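Traffic Engineering for Local Government Staff
Handout 4: When an intersection gets an all-way stop

Residents often ask for stop signs after a crash or a near miss. The request usually reaches the council before it reaches the engineer, so staff need to know what a study involves and how long it takes.
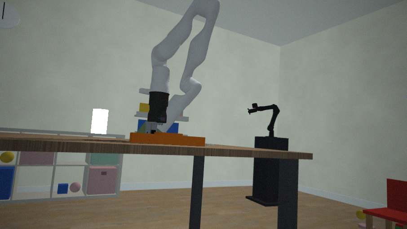 J. Domański
Course instructor, Clakton Extension Program
Updated 2018-05-22

What goes into the study

Start with the crash record. Sort the reports by type. Right-angle and left-turn crashes can be reduced by an all-way stop. Rear-end crashes usually can't, and may go up.

Next, get volumes on every approach, including people on foot and on bikes. The Banetbridge count we will use in class shows 3773 vehicles entering the intersection over 14 hours. Work out the split between the major and minor street before doing anything else. All-way stops work best where the two are close to even.

Then check sight distance from each stop line. Parked cars, hedges and utility boxes are the common problems. Moving 2 parking spaces back from the corner may fix the complaint without any new signs.

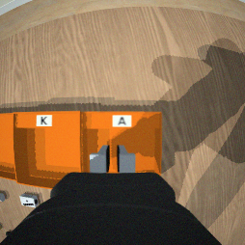

Three orange bins in a row on a wooden tabletop.

Common mistakes

Using stop signs to slow traffic. Drivers slow near the sign and often speed up again between signs. If speed is the complaint, do a speed study.

Counting during school vacation. The Banetbridge count was taken before the end of classes. A second count in June came in lower and was left out of the worksheet.

Skipping the notice period. Clakton posts notice 10 days before new signs go up, and the work order has to list warning signs and pavement markings too.

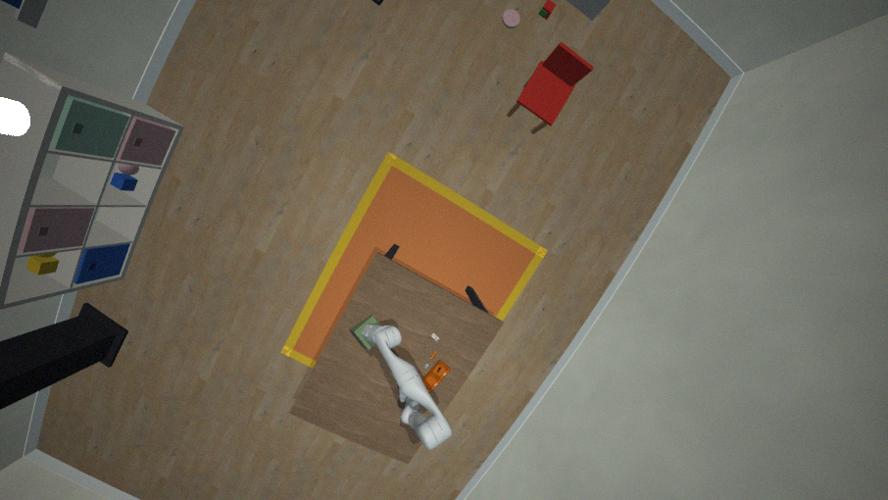

The work order should also name who will check the signs after they are installed. Drivers used to having the right of way on the major street may run the new signs at first, so plan for a field visit in the opening week and another later on.

For next class: read the Banetbridge worksheet, fill in the approach volumes and bring a one-paragraph recommendation. Show your arithmetic.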